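Flullstead Housing Cooperative
Minutes of the General Members' Meeting, April

Place: Ground floor common room, Camacho building
Called to order: 7:05 p.m.
Chair: Maricruz Quezada
Minutes: Ghizlane Kabbaj
Present: Members from 20 units, in person or by proxy. Quorum met.
Regrets: Fikri Yeoh (sent written notes on item 4)

1. Agenda and previous minutes

Gumaro Ibarra asked to move the laundry room item ahead of the bylaws. Agreed. The minutes of the previous meeting were accepted with one correction: the quote for the stair railings was from Stukia, and the minutes had given it as Rosex.

2. Matters arising

Stair railings. Stukia has confirmed it can start once the permit is posted. The permit has been applied for. Gumaro will send members a note when a start date is set. The rear stairs will be closed while the work is going on and everyone will need to use the front entrance, including for deliveries.

Mail theft. No new reports. The lock on the lower row of mailboxes has been changed. Three households have not picked up their new keys. Keys are with Necati Özkan, evenings only.

Bike room. The tags were put on in the winter and most owners have answered. Bikes that still have a tag on the last day of the month will be moved to the storage cage and kept there until summer. A member asked if this covers strollers. It does not, but strollers are supposed to be kept out of the bike room anyway.

3. Laundry room

Gumaro reported that the second dryer is taking two cycles to dry a normal load. The vent line was cleaned and it made little difference. Rosex came to look at it and thinks the heating element is going. The part can be replaced or the dryer can be swapped under the lease, but a swap would restart the lease term.

Discussion. Several members did not want to restart the lease with the same firm. Others said they did not mind who the firm was as long as both dryers worked. A member from the third floor asked if the price per load would change with a new machine. Gumaro did not know and will ask.

Motion: That the heating element be replaced and the lease left as it is.
Moved by Necati Özkan, seconded by Ghizlane Kabbaj. Carried, one opposed.

Hours were brought up again. The posted hours end at 10 p.m. and the unit next to the laundry room has heard machines after midnight. Members are asked to start their last load by 9. Maricruz will put up a larger sign.

4. Shared spaces and the cleaning rota

Fikri's notes were read out. He has kept the rota for two years and would like to hand it over by the summer. He listed what is going well (the lobby, the hallways on the upper floors) and what is not (the common room kitchen after private bookings, and the ground floor restroom).

The restroom took up most of the discussion. It is used by anyone who books the common room, by contractors, and by the children who play in the courtyard. At present it belongs to whichever household has the lobby that week, and some households were not aware of this. Necati said the rota sheet only says "lobby" and he had done his whole turn last fall without knowing the restroom was part of it.

Agreed:
The restroom will have its own line on the rota sheet, separate from the lobby.
It will be done twice a week, with the sink, floor, mirror and toilet all included. The toilet is to be brushed inside the bowl each time, up under the rim as well.
Supplies will be kept in the hall closet on the second shelf. The closet code is the same as for the bike room.
Anyone who books the common room is to leave the restroom and the kitchen clean, or lose the deposit.

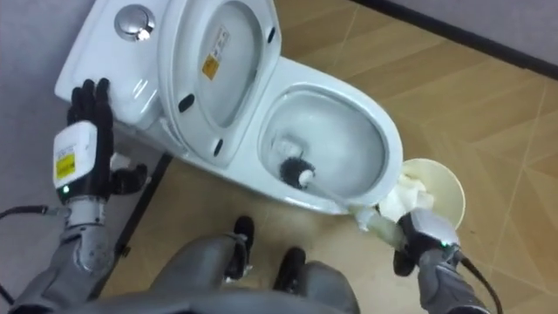

5. Bylaws: subletting

Maricruz presented the draft wording for section 5, which deals with subletting. The present bylaw allows a sublet of up to one year with board approval but does not say what happens if a member wants a second year. The draft would let the board approve one extension of six months. After that the member would have to move back in or give up the unit.

Questions and comments:
Does the time start over if the member comes back for a few weeks? The draft does not say. Maricruz will add wording.
Would current sublets fall under the new rule? Yes, from their next renewal.
One member said six months is too short for someone caring for a parent in another country. Another said the waiting list is long and units should be lived in by members.
Ghizlane asked that the draft be put in simpler words before it goes to a vote.

No vote was taken. The revised draft will be sent out with the next agenda. Changes to the bylaws need a two-thirds vote.

6. Finances

Necati went over the quarterly figures. Housing charges are coming in on time, with two households on payment plans. Water was higher than budgeted and he thinks a running toilet in one of the units may be part of it. Members should check for leaks and report them. The maintenance fund is on target.

The application fee for new members has been $51 for a long time. Necati suggested leaving it alone until the fall budget. No objections.

7. Other business

Courtyard planting will be on the first dry weekend of the month after next. Bring gloves. The tools are shared and there are only two good shovels.

A member reported that the hallway light outside the elevator on the second floor flickers. Gumaro will look at it.

The rota still needs someone to take it over from Fikri. Ghizlane offered to do it through the fall if another member would share the work. Anyone interested should speak to her directly.

8. Next meeting

Same place, 7 p.m. The date will be posted in the lobby. Items for the agenda go to Maricruz a week ahead.

Adjourned at 8:50 p.m.

Action list
Gumaro: notice on the stairs, price per load, second floor light
Maricruz: laundry sign, revised subletting draft
Ghizlane: new rota sheet with the restroom line
Necati: mailbox keys, water bill follow-up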